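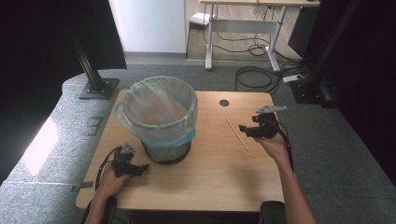
Karim Boutros wants to know if you can make barley water without it going gluggy, and whether you have to use all that sugar. Yes to the first, Karim, and no to the second! I've been making a jug of it every few days through the hot months and I've got it pretty well sorted now, so I'll give you the whole lot.

What you need

100 g pearl barley
2,000 ml water
70 g honey (runny is easiest)
2 lemons
A thumb of ginger, if you like a bit of bite

Rinse the barley first. Properly, I mean — keep going until the water coming off it is nearly clear, which takes longer than you'd think. Most of the glugginess is loose starch, and I skipped this for years and wondered why my jug looked like wallpaper paste.

Put the barley and the water in your biggest saucepan and bring it up to the boil. Turn it right down, slice in the ginger, lid on a bit crooked, and leave it to tick over for half an hour. I usually go and hang the washing out. Don't let it boil hard or it'll foam up and go all over the stove (ask me how I know).

While that's going, peel the lemons with a veggie peeler. You want the yellow part and as little of the white as you can manage. Drop the peel into a heatproof jug.

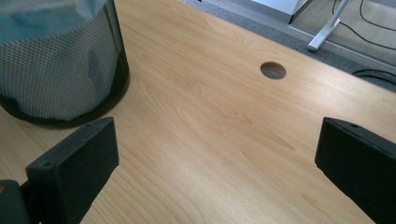 Light wooden desktop, grain running on the diagonal.

Strain the hot barley water over the peel. I use a Ploden strainer, the middle size, but any fine sieve does the job. Don't squash the grains with a spoon to get the last drops out, that just pushes the starch through. Let it cool until it's warm, stir in the honey, then add the juice of both lemons and fish out the peel. If you leave the peel in overnight it goes bitter.

Into the fridge it goes. It'll keep three days, and it settles, so give it a good stir before you pour. 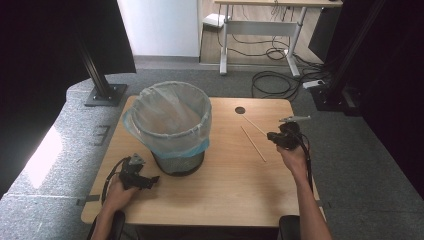

Saulius Org reckons the honey is too much and he only puts in half, then adds a pinch of salt after he's been out on the bike. I tried it his way and it's nice, a bit sharper, so start low and taste as you go.

Two more things. Barley has gluten in it, so it's no good for anyone who's coeliac. And keep the cooked grains! They're lovely cold with cucumber, mint, feta and whatever herbs are flavourful and still alive in the garden by February. I had mine for lunch today with a boiled egg on top.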